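Skuneck two-arm sorting bench: my review after 27 shifts

I run the packing floor at Tanine, and I'll admit I wanted to hate this thing (I've sorted produce by hand for years!). We've had one at our Flevcombe site since May, and the practice work is all toy fruit, into a plastic tray on a dish towel.
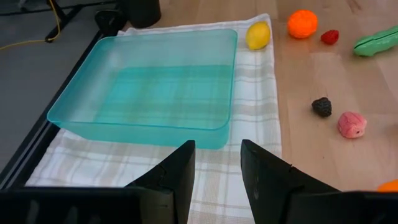
Tray on its towel, toy fruit still out on the table.

The good: it's steady on the dull stuff. My shoulders noticed before I did – I go home and cook dinner now instead of lying on the rug. Setup took us 2 days, mostly cables, and the fingers are easy to wipe down.

The less good: small fruit. Berries slow it way down, and somebody has to stand by and put things back where they belong. That's a job now, and Jean MacBrayne got it. She likes it fine, but she misses the talk on the old line, and so do I. You stand at your own bench and watch your own table.

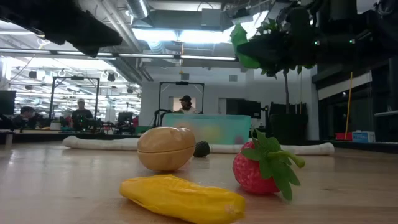 What it did to our jobs

We had 3 people on sorting. All of them are still here, with new duties, and Bence Kovács got a raise out of it, which he'd been asking for since forever. Management did wait way too long to tell us that, though, and those were some sour lunch breaks. If you're buying one, talk to your crew first!

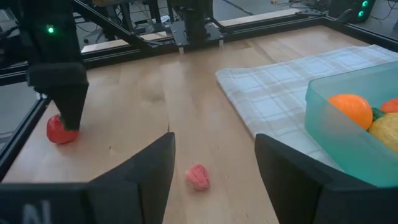 Two strawberries, one under the left arm's fingertip and the smaller one in front of the right gripper.

Would I buy it again? Yes, but I'd get the longer training package from Strachan. We skipped it and I spent my evenings with the manual. Four stars.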